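Wogan Open Day: My Afternoon With the Kido Two-Finger Gripper

Kido Gripper – product page and demo notes
Available from: Wilmont
Status: in stock, demo units bookable

So I finally got myself over to the open day at Wogan in May, and since this is the page where I look after all things Kido for the Wilmont shop, I figured I'd put my notes right here with the product instead of burying them in a newsletter that half of you delete (I've seen the numbers, I forgive you).

If you only came for the basics: the Kido is a two-finger gripper for small and mid-size arms. It opens and closes, it holds position when you tell it to, and it's meant for people who want to pick up everyday stuff and not just metal blocks on a tray. We sell it as a bare gripper or as a kit with the Skendus wrist mount. More on the kit further down, because I have opinions about the kit.

The open day

Wogan is the workshop where we send people who want to try before they buy. It's an easy place to like. Good parking, bad coffee, and a long corridor with a demo room at each end. I got there a little after 10 a.m. thinking I'd be early and there was already a line for the first room, so I went to the other end and started with soft goods, and I'm so glad I did!

Soft goods is where grippers usually embarrass themselves. A box is easy. A box has sides. Give a gripper a bit of bedding or a folded T-shirt and it has to find an edge, close on it, and hang on while the rest of the thing sags and changes shape. I've watched expensive hardware pinch thin air over and over while the person running it smiled harder and harder. So I stood at the front with my arms folded and my skeptical face on.

The Kido did well. It didn't do perfectly, and I'll get to the misses, but I saw it take hold of a pillowcase corner on the first go, lift it, and set it down again without dragging everything along with it. The closing motion is slower than I thought it would be from the spec sheet, and I've come around to that. You get time to see a bad grab coming and back out of it.

They had the view from the wrist up on a big monitor next to the arm, which was my favorite part of the whole day. I spent more time watching that than watching the arm itself – you end up rooting for it, like a video game you're not allowed to play.
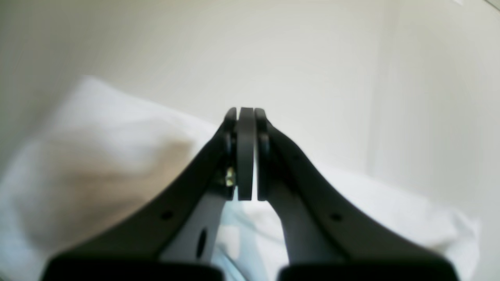
What went wrong, because something always does: thin, slippery fabric. There was a silky scarf on the second round and it slid out more often than it stayed put. The operator changed the approach angle and that helped, but if your whole project is scarves, please talk to me before you order. The other miss was a very fat comforter. The fingers just couldn't get around a big enough fold of it. A smaller pinch near the seam worked fine, so part of this is learning where to grab, same as it is for people making a bed, really.

They let visitors drive after lunch. I got 5 tries and I'm not going to tell you how many I wasted. The controls felt natural by the third one, which I can't say for most of the setups I've had my hands on. A kid behind me got it right away, of course.

Then it was back down the corridor for the room I'd skipped, which was kitchen items, mostly cups and lids. Very tidy demo, nice and quick. I don't have a lot to say about it except that the gripper is quieter than I remembered. You can have a normal conversation standing next to it.

About the kit

The bare gripper is 2,000 dollars. The kit is 3,000 and comes with the Skendus wrist mount, the cable set, and a spare pair of fingertips. I used to tell people to skip the kit and save their money. I've changed my mind! At Wogan I watched the crew swap a gripper off one arm and onto another using the Skendus mount, and they were chatting the whole time and barely looking at their hands. With the plain bolts that came with my own first unit I lost most of an evening and one bolt (it's still in the carpet somewhere).

If you already own a mount you like, get the bare one. If you're starting from nothing, get the kit. If you're somewhere in between, write to me with what you've got and I'll tell you what I'd do.

What's in the box (kit version)

Kido gripper
Skendus wrist mount
Cable set
One spare pair of fingertips
Printed quick-start sheet

The quick-start sheet is still too short. I've told Kido this. The step for setting the grip force is one sentence long and it's the step everybody writes to me about, so I made my own version and I'll put it in the box if you ask when you order.

A few questions I got at the open day

Can you use it on the arm you already have? Probably, if it's a small or mid-size one, but check the bolt pattern at the wrist first. Send me a photo if you're unsure, I look at a lot of wrists.

Does it need compressed air? No, it's electric.

How long is the warranty? It's 2 years on the gripper. Fingertips don't count, they're a wear part, and you should expect to replace them if you work with anything gritty.

Will it fold my laundry? I got this one more than all the others put together. It'll hold your laundry. The folding is up to you and whatever software you're running, and I saw one visitor's team get a towel into something that I'd call folded if I was being nice about it. They were thrilled and so was I.

Booking a demo

You can book the same soft goods setup at Wogan through the Wilmont shop. Bring your own items if you can! The house pillowcases are lovely but you're going to learn a lot more from the awkward thing you need picked up. Mornings are calmer. Tell us your arm model when you book so the crew can have the right adapter out on the bench.

Orders placed by noon go out the same day. The spare fingertips are running low as I write this, and I've got more coming in with the next Kido shipment, so if the fingertip listing says sold out, leave your email on it and I'll send you a note when they land.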